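"Ask me about the drawer, not about the butler"

Zulema Zúñiga laughs when I ask her when we will have a machine that tidies the house. She gets this question at every family dinner, she says, and usually before the soup.

Her group at Ndlovu works on picking: taking one thing out of many mixed things and putting it in another place. It sounds like a small job. She has been at it for three years, first in Skasbridge and now in Clindville, where we talk on a Saturday morning with the heating off and our coats on.

"People imagine the robot that cooks," she says. "I tell them, first give me a robot that can empty the kitchen drawer. You know this drawer. Every house has it. The pen, the glue, the old battery, the tool that somebody borrowed and brought back to the wrong place."

Why is the drawer so difficult? Zúñiga counts nothing on her fingers, but she speaks slowly, as if to a new student. A heavy thing must be held in the middle or it turns. A clear plastic thing is hard for the camera, which looks through it and sees the floor. A thin thing lying against a wall leaves no room for the fingers. 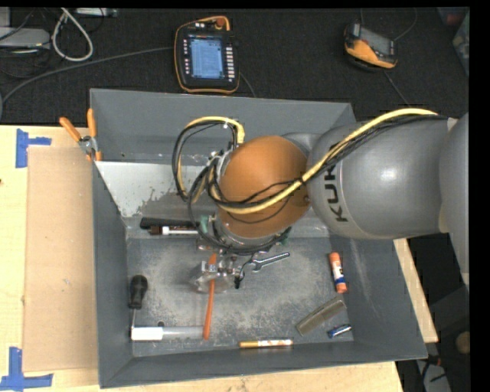
"And a wrench is shiny," she goes on. "From one side it is a wrench, from the other side it is a white spot of light. A child of two years does not have this problem. The child only has the problem that he puts it in his mouth."

In June her group ran a longer trial, with 600 picks and no help from a person between them. The arm got 70 per cent of them right at the first attempt. I say that this seems good to me. She makes a face.

"Would you keep a dishwasher that cleans 70 per cent of the plates? For a paper it is a nice number. For a shop it is a person standing beside the machine all day, and then you pay for both."

Still, she is not gloomy. Brikik, a small company that sorts returned hardware for shops, has asked for three arms next year, and she thinks they will earn their place. The bins there are always in the same position, the light does not change, and when an object is refused it simply goes to a colleague at the next table. "That is a fair job for a machine today. Boring, well lit, and nobody's grandmother is walking through it."

The home is another matter – she will not give me a year, although I try twice. Floors, pets, curtains, wet things, soft things. Socks she calls "a research field of their own".

And her own kitchen drawer? She says she emptied it last winter, by hand, and it took her most of an evening. It is already full again.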